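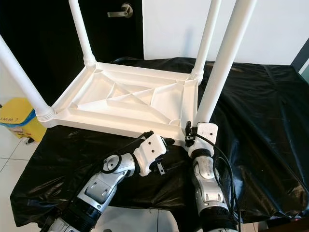 Last edited 2024-05-20

Thread on wedding guest lists, mostly the RSVP part. I've been coordinating weddings for a while and this is what I end up repeating to couples the most.

1/ Decide on the number before you decide on the names. If the room holds 100, the list is 100, and that includes you two, the photographer if they're eating, and the band if they're eating. Couples leave the vendors off and then have to find chairs.

2/ Don't invite extra people on the theory that a fifth of them will say no. I had a December wedding at Erraji last year where the couple did this. Nearly all of them came. We put a table in the hallway and the people at it could not hear the toasts.

3/ Put the RSVP date 30 days before the wedding. Your caterer will probably want a final count 2 weeks out. The days in between are for phone calls. You will make phone calls.

4/ Write the names of the invited people on the reply card yourself. "The Mansour Family" can mean four people or eleven. If you mean four, write four names.

5/ Plus-ones: pick a rule and use it for both sides. Married, engaged or living together is the usual one. It doesn't matter much which rule you choose. Cousins compare.

6/ Kids are the same. Either all kids, no kids, or only the kids in the wedding party. "Some kids" is where the trouble starts.

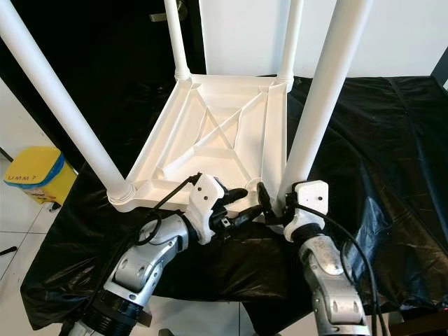
White plastic, four legs.

7/ Keep one list in one place. I use a spreadsheet with a column each for name, address, invited to what, reply, meal, table, gift, thank-you sent. I tried Ukeo for a season and went back to the spreadsheet. The app was fine but the mothers wouldn't log in.

8/ Paper or online? Both work. Online gets faster answers from people under fifty. For grandparents send paper with a stamp already on the return envelope. If you do both, enter the paper ones the day they arrive or you'll chase people who have already answered.

9/ Number the backs of the reply cards in pencil to match your list. At least one will come back with a meal choice and no name.

10/ When you call the people who haven't replied, don't apologize. "Hi, we're giving the caterer our count on Friday, can you make it?" Most of them thought they'd already told you.

11/ If someone adds a guest who wasn't invited, call – don't text. "We'd love to see you, we only have room for the names on the card." Then stop talking. One parent from each side should know this sentence too.

12/ A B list is okay if the second round goes out at least six weeks ahead. Any later and they know.

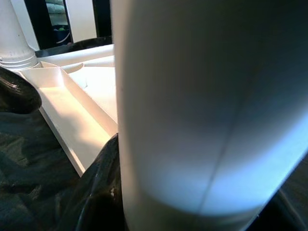

Hatem Mansour replied that his family skipped the B list and just asked people to the dancing after dinner, and that more than half of them said they preferred it.

13/ Adding that, it's a good option if your venue allows a second arrival time. Ask first. Midov does, Erraji doesn't. Put the later time on a separate card so the two groups don't get mixed up.

14/ Last one. Leave two seats open on the final chart, at different tables. Somebody's brother gets the weekend off after all.

Seating charts next week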